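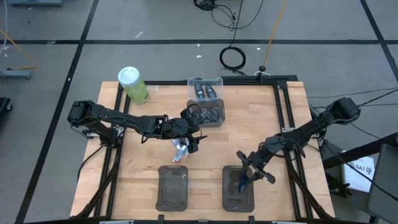 Storage > Desk & Bench > Trays > Pliltano Shallow Tray, Dark Gray

Pliltano Shallow Tray, pair

Sold in twos by Ostapchuk. Page written by Tymofii Pavliuk, who buys for the bench section and did not want to stock these at first.

The maker's sheet says this tray will "change how you work." It's a tray. It is dark gray, it is rectangular, the corners are rounded so you can wipe into them, and it holds small things until you want them again. If you already have a baking pan you don't cook with any more, try that for a week before you spend money with us.

What it does well is sit still and stay shallow. You can see everything in it from a chair, and you can pick up one clip without tipping out the rest. Two side by side with a little bare table between them is the arrangement I'd go with: things to sort on one side, things that are done on the other. Push them tight together and small stuff ends up down the crack.

What it does badly is hold a lot. The maker claims 200 "small parts" per tray and doesn't say what a small part is. Wrapped candy? Screws? I asked in November and got the same sheet back with a new cover. Ignore the figure.

Do you need the bin and the clear box too?

Pekavora would like you to buy the whole set, and so would my boss. My answer is maybe the clear box.
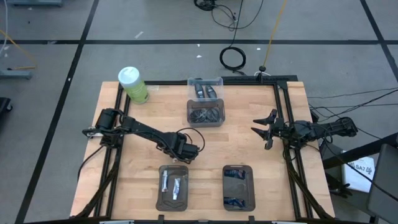
A clear container earns its space if the things in it are dark and look alike. Cables, clips, odd bits of hardware: put those in an opaque bin and you will dig every time. Put them in a clear one and you will still dig, but you'll know you have the right box. It won't untangle anything. A smaller box inside the big one helps more than the big one does, as long as you keep one kind of thing in it and don't let the pile creep over.

Keep wipes within reach, at a back corner where your elbow won't find them. The Utance brand wipes we list further down are fine. So are the ones from the grocery store.

Details

Color: dark gray only. There was talk of a blue. I haven't seen it.
Sold as: pair
Lid: none, and the trays don't stack well when full
Cleaning: wipe or hand wash. The sheet says dishwasher safe up to 60 degrees, Celsius I assume. We haven't tested it and I'd use the sink.
Returns: 60 days, clean, both trays

Common complaints

"They slide." On a smooth wood top, sometimes. Stick-on feet fix it and cost very little. They should come in the pack and they don't.

"Smaller than I expected." Measure your table first. We had 8 pairs come back last year and most had this on the slip.

"Buy 10 pairs and save." Please don't, unless you run a classroom. Buy one pair, use it, and come back if you miss having more.

We use cookies to remember your basket and count visits. Accept all | Manage settings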